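Repair or replace, and who does the math

My phone is four years old and the battery gives up by three in the afternoon. A new battery fitted at the Bratach counter downtown costs $77. The new phone everyone at work thinks I should get costs $804 before tax. You'd think that would be a short conversation.

But the guy at the counter had a speech ready. The old battery was "only part of the picture." The processor would feel slow soon. Updates might stop. He could give me a trade-in of $300, though only if I signed up for the monthly plan, and only this week. I asked what happened to the offer next week. He said he'd have to check.

I have heard that speech before, from a dishwasher salesman in Trandlow and from the man who sold my parents windows. It always has a deadline in it. When I went back in October, a month later, the deadline had been moved and the $300 was still sitting there on the sign.

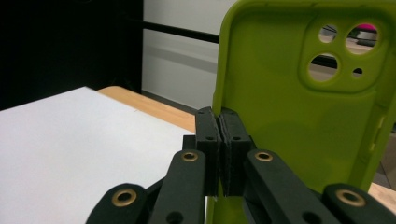
Then there are the extras. Nobody budgets for these. A new phone is a slightly different shape from the last one, so the old case goes in a drawer, and so does the screen protector, and in my case the car mount too. I went through the drawer last weekend and found accessories for phones I barely remember owning. None of that shows up in the $804.

Murray Trevaskis, who I used to work with, thinks I'm being stubborn. His argument is that the camera alone is worth it. He sent me two photos of his dog, one from the old phone and one from the new one, and asked me to guess. I guessed wrong. He took this as a sign that I need glasses.

I'll grant him that the repair has its own sales pitch. The Batista shop out in Skomthorpe promises "like new" battery life, and I don't believe that either. A friend's replacement lasted 11 months before it started dropping from forty percent to dead. I asked the shop what brand of battery they use and got a shrug and a leaflet.

Still, I paid the $77. If it gets me through another winter, fine. If it doesn't, I'm out the price of a decent dinner for two and I'll write a grumpy follow-up.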